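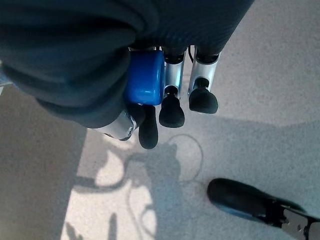
Putside Mending
@putsidemending · September

1/ Evening, everybody! I've been promising a thread on dark gray fabric for ages, so get yourself a cup of tea, because I have opinions and the kettle is already on.

2/ I started sewing with charcoal when the Grakell remnant shop had a bin of it marked down, and I came home with 11 pieces (I went in for buttons). Some were knit, some were woven, and under the shop lights I'd have sworn they were all the same color. They were not even close.

3/ So my first bit of advice is to take the cloth over to a window before you pick your thread. Lay a strand right across it and look from both sides. I keep up to 12 dark spools in a cookie tin now, and I still end up buying another one most months.
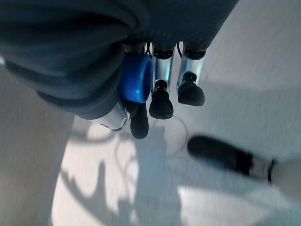 4/ Matching thread to a gray that leans blue is the part I get asked about most. Go a shade darker than you think you need - a stitch sits on top of the cloth and catches the light, so it always looks paler than it did on the spool. And check it with the fabric bunched up as well as flat. Look how dark that navy-gray gets in the crease running across the top, and how much softer it is on the big rounded folds. I'd match to the folds and let the creases take care of themselves.

5/ Lint is the other headache. I've tried the sticky rollers and a damp sponge, and the sponge wins every time in this house.

6/ Next up is hemming thick folds without breaking a needle, which I did 8 times last winter while making cushion covers for the Brandedley fair. If you've got a favorite needle size for heavy knits, please send it my way!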